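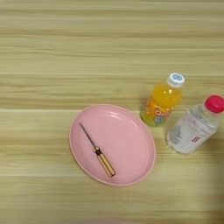 Chapter 3

Setting the Table: Manners, Rank and the Everyday Meal

Every society that has ever had enough food to argue about has argued about how to eat it. The arguments are seldom about hunger. They concern elbows, spoons, who sits near the door, and whether soup may be finished by tilting the bowl, and people have fallen out over them for life. A visitor from another planet, handed a stack of our etiquette books, might reasonably suppose that eating was a minor branch of the law.

This chapter takes those arguments seriously, or as seriously as they will bear. In Chapter 2 we looked at where food comes from and who is paid for growing it. We now follow it indoors. By the end you should be able to explain what historians mean by commensality (eating in company, a plain enough idea that was given a long name so that it could be put in essays), to compare two systems of serving a meal, and to read a set of table rules for what it gives away about the people who wrote it.

A case to begin with

In the first week of January, a schoolteacher named Shalini Grewal sat down to clear out her late grandmother's sideboard in the town of Anham. She had expected it to take an afternoon. It took most of the month. The sideboard held a fish service that had never met a fish, two sets of cutlery kept for guests of different importance, and a household notebook in which her grandmother had written down, over many years, who had been given which.

The notebook is a wonderful document and a slightly frightening one. The vicar began on the good forks and was moved to the ordinary ones after a remark about the gravy. A cousin by marriage never rose above the kitchen plates, although she visited every Easter and, to judge from the entries, always brought cake. One neighbour was promoted twice in a single year, for reasons the notebook keeps to itself.

Grewal's grandmother did not think of herself as running a system of rank. Had you put it to her, you would probably have found yourself on the kitchen plates. Yet a system is what she had, and it worked because her guests could read it. The cousin knew. Everyone at the table knew, and passed the potatoes.

Three questions to carry with you

Historians who study meals tend to ask the same things of any table, whether it belonged to a duke or to Grewal's grandmother. Who was allowed to sit down? In what order were people served? What was each of them given to eat from? You will meet these questions throughout the chapter, and it is worth copying them somewhere you will see them again.

The first has the longest history. In many great houses of the later Middle Ages the whole household ate in the hall, with the lord raised on a platform at one end and everyone else arranged below him in an order that nobody needed to have explained. Over time the lord's family withdrew to smaller rooms. They gained privacy and warmer food. The household lost sight of them, and writers of the day complained a good deal about it, chiefly those who had lost a dinner by the change.

The second question brings us to the nineteenth century and a quarrel over serving. Under the older fashion, known as service à la française, many dishes were set out together and diners helped themselves and their neighbours to whatever lay within reach. If you wanted the duck and had been seated beside the turnips, you needed either charm or long arms. Under service à la russe, dishes were brought in one after another and offered to each guest in turn. The duck now came to you. So did a need for more servants, more plates and a good many more forks, and hostesses of modest means did sums in the margins of their cookery books.

The third question is the one most often skipped, perhaps because crockery looks too ordinary to be evidence. It rewards a second look. Bread trenchers, wooden boards, pewter, earthenware and porcelain each had their turn under people's dinners, and often several shared one table, with the material changing as your eye travelled away from the host.

A warning about sources

Most of what survives on this subject was written by people telling other people to behave. A rule against wiping your knife on the tablecloth tells us that somebody was wiping a knife on the tablecloth. It does not tell us how many did so, or whether they stopped. Treat such books as you would a sign in a park forbidding the feeding of ducks: good evidence of ducks, and of bread.

Before you read on

Write down five rules that were enforced at meals where you grew up, including any you thought foolish. Beside each, note who enforced it and who was excused from it. Keep the list, as we shall return to it in Section 3.2, where the medieval hall is dealt with at greater length and the question of elbows is taken up properly.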